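Questions We Get About Sorting and Donating Toys

Welcome, and thank you for thinking of us before you thought of the trash can! Prollow has been taking in outgrown toys and passing them along to families for a good while now, and the same questions come up at the drop-off window nearly every day. We've tried to answer them properly here, so grab a coffee and have a read before you load up the car.

What kinds of toys do you take?

Most of them, really. Building blocks, stacking cups, play food, dolls, wooden trains, puzzles with all their pieces (please do check), and anything a small child could carry across a room. We can't take car seats, cribs or anything that plugs into the wall, and stuffed animals go to our Neltus Street branch, where they have the big washing machines.

Do I have to sort everything before I bring it in?

You don't, although we'll love you for it. If all you can manage is to keep the toys apart from the clothes and the kitchen things, that already saves us a good part of the morning.

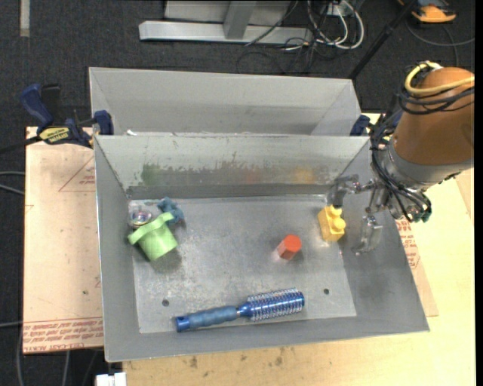

Toys from the bottom of a toy box rarely arrive alone, and we're used to that. Socks, hair ties, crayons, half a cracker – it all comes along for the ride when a box gets tipped out in a hurry. A blue hairbrush in with the blocks and a green toy cup is just the sort of thing we mean, and it's easy to miss when everything is bright and about the same size. So do run a hand through the bag before you tie it up, especially if somebody at home is going to want their brush back at bedtime!

What happens to the things that aren't toys?

We keep them for two weeks in the lost and found by the door, and you're very welcome to come and look. Hairbrushes, combs and toothbrushes can't be passed on to another family, even if they look brand new, so after that they go out with the trash. Keys and jewelry we hold on to for longer.

Should I wash the toys first?

A quick wash is a real kindness. Warm water with a little dish soap does nicely for hard plastic, and then leave everything on a towel overnight so no water stays trapped inside. Wooden toys only want wiping with a damp cloth. Please don't use bleach – the smell hangs around for ages.

Can you take odd blocks and single pieces?

Yes, gladly. Loose blocks go into mixed bags, and children don't seem to mind one bit if the shapes don't match. Board games are a different story, I'm afraid, and we do need those complete.

How much can I bring at once?

Two large bags or boxes per visit is what we can comfortably handle at the window. If you're clearing out a whole playroom or a daycare, call ahead and we'll find you a quiet time when there's room to spread out.

Prollow Toy Exchange | 160 Popescu Road | Contact us | Page updated 2023-06-14 | All rights reserved | Back to top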